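Hilo sobre la tabla de madera para las piezas de formas. Me lo habéis pedido varias veces en los comentarios y lo pongo todo junto para no ir contestando por partes.

Para quien llegue ahora: en mayo empecé a preparar material de formas para la ludoteca de Filville. Piezas de plástico de colores, sueltas, de las de agarrar con una mano. Las piezas ya las teníamos. Faltaba una superficie decente donde ponerlas.

Antes usábamos un mantel de hule. Hace arrugas, las piezas se apoyan mal y al cabo de un rato el mantel se ha corrido hacia un lado. Después probamos una bandeja con borde. El borde estorba más de lo que parece: las piezas acaban arrimadas a él y cuesta meter los dedos.

Así que tabla lisa, sin borde y sin dibujo. La encargué en Guerreiro, que es un taller pequeño y corta a medida. Pedí madera clara con la veta a lo largo. Me enseñaron tres tableros y escogí el que tenía menos nudos. Menos no quiere decir ninguno.

Los nudos, si están cerrados y lijados, no molestan. Pasad la uña por encima antes de pagar. Si se engancha, pedid otro o pedid que lo repasen. En el taller no pusieron ninguna pega.

Sobre el color: con madera oscura las piezas de tonos oscuros se pierden. Con una tabla blanca lacada hay reflejos según dónde esté la ventana. La madera clara mate es lo que mejor me ha ido. También es lo que tenían más barato, no voy a decir que no influyera.

Lijado. La tabla venía cepillada y aun así le di tres pasadas, de grano medio a fino, siempre en el sentido de la veta. Los cantos los hice aparte con un taco. El canto delantero es el que más se toca, porque todo el mundo apoya ahí la muñeca, y le dediqué más rato que al resto.

Las esquinas las maté muy poco, lo justo para que no pinchen. Si las redondeáis mucho la tabla queda bien también, es cuestión de gusto.

Acabado: aceite apto para juguetes, en capa fina, retirando el sobrante con un trapo de algodón. Dos manos. Entre una y otra dejé pasar la noche. El trapo con aceite no se tira hecho una bola a la basura: se extiende al aire libre hasta que está seco del todo. Viene en el bote, pero la letra es minúscula.

No usé barniz. Con barniz brillante las piezas hacen más ruido al caer (o me lo parece a mí) y, cuando salta un trozo, hay que lijar la tabla entera para que no se note el parche. Con aceite lijas la zona, vuelves a dar y listo.

Las piezas son un surtido de Zarow completado con un juego de Prinia. Son de medidas parecidas, no idénticas. Para clasificar por forma o por color da igual. Para encajar no, porque alguna de Prinia entra demasiado justa en el encajable de Zarow. Las de encajar las guardo en bolsa aparte.

Una cosa que he aprendido con el uso: las piezas se ponen esparcidas. Al principio yo las dejaba en fila, ordenadas, y los niños las miraban sin tocarlas. Si están repartidas por la tabla, con sitio entre ellas, se acercan y empiezan a cogerlas sin que les digas nada.

Tampoco hace falta sacar la bolsa entera. Con pocas piezas se ve la tabla y se ve cada forma. Cuando están amontonadas, el juego pasa a ser escarbar, que tiene su gracia y para eso tengo una caja de lentejas.

La tabla sobre la mesa azul perforada, con las piezas de colores repartidas por encima:

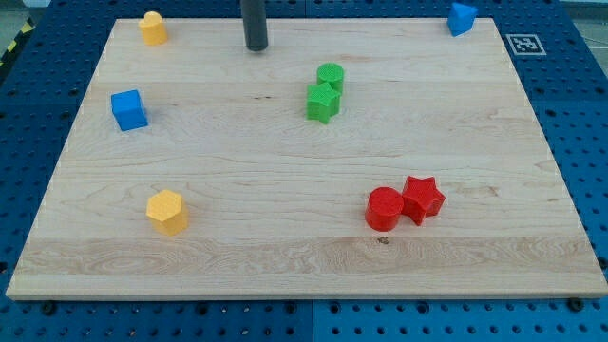
Una seguidora pregunta si no habría salido mejor comprar una bandeja de madera ya hecha, porque en las tiendas las hay bastante baratas, y si el aceite no deja las piezas pringosas.

Por orden. La bandeja ya hecha sale mejor de precio si encontráis una sin borde y del tamaño que queréis. Yo no la encontré. Casi todas llevan asas o reborde y son pequeñas para que jueguen dos críos a la vez.

Lo del aceite: si la tabla queda pringosa es que sobra producto o que no ha secado. Dad menos, frotad más y esperad. Yo estuve 12 días sin usarla, que es más de lo que ponía en el bote. No tenía prisa y preferí pasarme.

Sigo. Cómo la usamos, por si a alguien le sirve para casa.

Lo primero es dejar que toquen. Sin consigna. El que quiera apilar, que apile. Las piezas planas se apilan bien y las que tienen puntas se caen, y eso ya les da tema para un rato.

Luego pido cosas sencillas. Dame una que tenga esquinas. Dame una que no tenga. Busca otra del mismo color. Con los más pequeños me quedo en el color, y no siempre.

Con los mayores va mejor al revés: uno piensa una pieza y los demás preguntan. ¿Tiene lados rectos? ¿Podría rodar? Se van apartando fuera de la tabla las que ya no valen. Conviene tener mesa libre alrededor para eso.

Otra que funciona es el contorno. Se pone un papel encima de la tabla, se apoya una pieza y se repasa con lápiz. Después se mezclan todas y hay que devolver cada una a su silueta. Usad lápiz blando. Con rotulador traspasa, y la madera aceitada lo chupa. Tengo una raya morada por el lado de abajo que lo demuestra.

La veta también da juego, esto no lo tenía previsto. Algunos colocan las piezas siguiendo las líneas de la madera como si fueran carreteras. Una niña decidió que un nudo era el aparcamiento y hubo discusión por quién aparcaba.

Limpieza. Piezas: agua tibia con jabón, aclarado y a escurrir en un colador grande. Tabla: paño húmedo bien escurrido y después uno seco. Nunca en remojo y nunca apoyada mojada contra la pared, que se comba.

Si se comba un poco, dadle la vuelta y dejadla tumbada unos días con peso repartido encima. A mí me funcionó con una estantería vieja que teníamos. Si se comba mucho no sé qué deciros, habría que preguntar en un taller.

Guardado. La tabla va tumbada en el estante bajo, con una tela entre ella y lo que le pongan encima. De pie ocupa menos pero se lleva golpes en las esquinas. Las piezas, en bolsa de malla. Las cajas con tapa las acabé descartando porque las tapas desaparecen.

Me preguntabais también por el precio. Depende de la madera y del tamaño, y en Guerreiro me aprovecharon un tablero que ya tenían empezado, así que mi cifra no os orienta. Pedid recortes. En muchas carpinterías los tienen en un rincón y para esto sirven perfectamente.

Si os sale una pieza compuesta, con una junta a la vista o un cambio de veta, comprobad que esté a ras. Apoyad una pieza pequeña encima y empujadla de lado con un dedo. Si tropieza, hay que lijar un poco más.

Lo que cambiaría: la pediría algo más gruesa, por lo de la comba, y lijaría el canto de atrás con el mismo cuidado que el delantero. Lo dejé regular pensando que ahí no tocaba nadie, y resulta que los niños se sientan por los cuatro lados.

Queda pendiente una segunda tabla, para tener una de clasificar y otra de construir. Cuando la tenga lijada cuelgo las medidas en este mismo hilo, que las de la primera las apunté en un papel y no lo encuentro.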